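Clasley Course in Domestic Storage
Unit 10: Jars on small tiered stands
Handout 3526

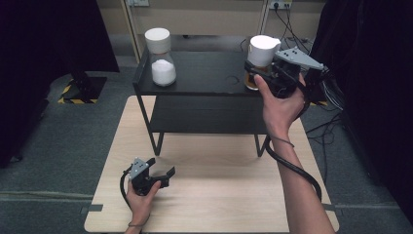 A two-tier stand adds shelf area to a table or counter without adding footprint. For dry goods and syrups in glass jars, the gain is easy to lose through poor placement. The notes cover load, position, the order of handling, and cleaning. They assume the reader has finished Unit 9 (containers and closures) and knows the difference between a lid that lifts off and a cap that turns.

1. Terms

Stand: the whole piece, shelves and legs together.
Upper shelf: the surface used for items needed daily.
Lower shelf: the surface used for reserve stock or for flat items.
Base surface: the table or counter the stand rests on.
Footprint: the area bounded by the feet of the stand, as distinct from the area of the shelf. On some stands the shelf extends past the feet. The overhang is treated as unusable for glass.
Free edge: any shelf edge without a lip or rail.

2. Load and balance

A stand on thin metal legs carries a vertical load well and a sideways load badly. Most accidents with this kind of furniture come from a push, a pull or a snagged sleeve, and very few come from excess weight. The working limit used in this course is 400 g per jar on the upper shelf, contents included. Heavier jars go on the lower shelf or directly on the base surface.

Two jars on one shelf should stand toward opposite ends, each inside the line of the legs. With a single jar, place it near the middle. When one of a pair is taken away for use, the remaining jar is off center. This is acceptable within the load limit, provided the stand is level and the feet make full contact.

Check for rocking before loading. Press lightly on each corner of the empty upper shelf in turn. If the stand moves, turn it a quarter and repeat. If it still moves, the fault is in the legs or in the base surface, and a felt pad under the short leg is the usual correction. Do not fold paper under a leg. It compresses unevenly and takes up moisture.

Thin metal feet can mark a wood surface. Fit pads or caps before the stand is first used and inspect them every September along with the other hardware.

3. Contents

White granular goods (sugar, fine salt, citric acid) look alike through clear glass. The label goes on the body of the jar, below the shoulder. A label on the lid moves to the wrong jar as soon as two lids are exchanged, and jars bought as a set usually have lids that exchange freely.

Amber contents (honey, syrup, some oils and vinegars) present a different problem. Residue collects at the neck, runs down the outside and leaves a ring on the shelf. Wipe the neck after each use. If the jar has been sticking to its cap, wipe the thread as well and leave the cap off until the thread is dry.

Keep the two kinds apart. Granular goods cake when a damp or sticky utensil is carried over them, so the space between the jars is kept clear and is not used for spoons.

Fill level: a granular jar is filled to the shoulder at most. A liquid jar is filled to a finger's width below the neck.

4. Placing and removing a jar

4.1 Clear the base surface in front of the stand. A jar should have somewhere to go before it is picked up.
4.2 Take hold of the jar by the body. The lid is not a handle, even when it is closed.
4.3 Lift straight up until the base is clear of the shelf, then move sideways. Sliding a jar along the shelf scratches the finish and applies the sideways load described in section 2.
4.4 When approaching from the side, come in level with the body of the jar. An approach from above and to one side tends to tip it.
4.5 To replace, lower the jar until the full base touches, then release. Do not release on one edge.
4.6 Keep cords, cloths and loose sleeves away from the legs while the jar is moving.

Students working with two jars should complete one movement before starting the next. Moving both at once saves little time and removes the free hand needed to steady the stand.

5. Marks on dark shelves

Black and other dark finishes show circular marks from jar bases more clearly than pale ones. Causes, in order of frequency:

a) dried syrup or oil
b) water left under the jar after washing
c) fine scratches from turning the jar in place
d) heat, where a jar was filled hot and set down too soon

Test with a damp cloth. A mark of type (a) or (b) lifts or softens. A mark of type (c) disappears while the surface is damp and returns when it dries. Type (d) does not change and is recorded as permanent. Do not use abrasive powder on any of the four. Mild dish soap is sufficient for the first two, followed by a dry cloth.

Urbańczyk's shelf table (distributed with Unit 8) lists finishes by how readily they mark. The Mika and Skendgate stands in the practice sets both fall in the middle group.

6. Use of the lower shelf

The lower shelf is harder to reach and is often left unused. Suitable items are trays, folded cloths and sealed reserve packets. Tall jars are unsuitable, as they have to be tilted to clear the upper shelf. Measure the clear height between shelves and subtract 10 mm. Anything taller than the result stays off the lower shelf.

7. Exercise

Set a stand on a table and check it for rocking. Place one granular jar and one liquid jar on the upper shelf following sections 2 and 4. Remove and replace the liquid jar 10 times. After the last replacement, measure how far the jar stands from its starting position and inspect the shelf for marks. Enter both results on the record sheet, with the finish of the shelf and the type of any mark by letter.

Record sheets are handed in with those for Unit 9. Exercises done on a stand with a raised lip should be noted as such in the remarks column.

Revised 26/05/2026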